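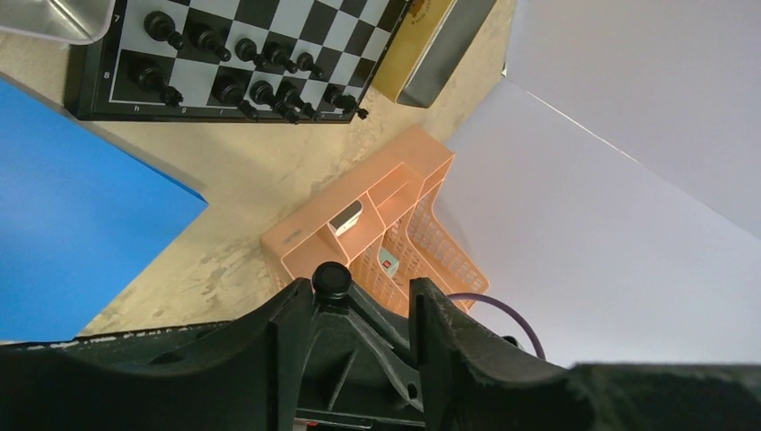
Figure 3. Wrist camera view of the tabletop during a trial with the Vistasar kit: chessboard, blue object and orange organizer basket, with the gripper fingers at the bottom.

4.2 Performance on crowded tabletops

The Vistasar kit is sold as a gripper, a wrist camera and a pick planner under one license. We tested the version shipped in September on the bench at Cludstead, using the vendor's default settings. Each trial began with a written target and ended when the item was released or 15 seconds had passed. Sibiya ran the trials and Mofokeng scored them from the recorded video.

Of 2000 trials, 1047 ended with the correct item released at the goal. The first 200 were used to check the scoring rules and are included in the total. Most failures fell into two groups. In the first, the planner chose a grasp on a neighboring item, as with chess pieces standing close together (Figure 3), where the middle pieces of both rows overlap in the camera view. In the second, the target lay inside a basket compartment and the planner rejected every approach as a wall collision.

The Pinheiro planner, run on the same arm, is compared in Section 4.3. Grikley supplied no wrist camera with its kit and was left out of this test.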